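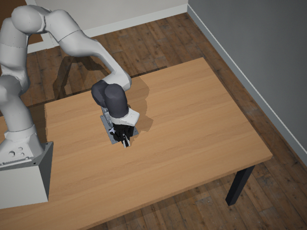

3 min read

Search tips Search Go
Home Kitchen Laundry Shed Budget Contact

Buying an arm for the workshop: what to price before you price the arm

The arm is the cheap part. I say this as the owner of a spreadsheet with 203 rows, one of which is the arm.

Start with the table. A robot arm throws its weight about like a teenager told to set the cutlery, and a bench that was fine for gluing chairs may start to walk. Warilska quoted me $747 for a heavier one, delivery extra, colour not negotiable.

Measure the reach, then measure it again with your elbows out. The brochure gives you the longest stretch the arm can manage, straight out, holding nothing. Knock a good bit off that before you decide where the work goes.

Grippers are sold separately. So are fingers for the grippers. Leno will sell you the cable as well, in a length that stops just short of the power point.

Budget for something to hold the job still. A bench vise on a flat base plate will do for most small work, and you can mock up the layout in simulation before drilling holes in anything you're fond of. Leave clearance on the handle side, as you'll still be the one turning it.

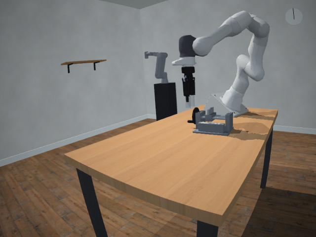
Skommont wrote in to say the vise should be bought first and the arm chosen to suit it, having done it in the other order and paid for 6 adapter plates, none of which fit.

Fair enough. I'd add a line for adapter plates.

Second-hand is fine if the controller comes with it. Ask for the hours, the manuals and the password. My Zürcher controller came with two of those.

Put aside five weekends for setting up and don't promise anyone a finished shelf before November.

Last updated 11 April 2021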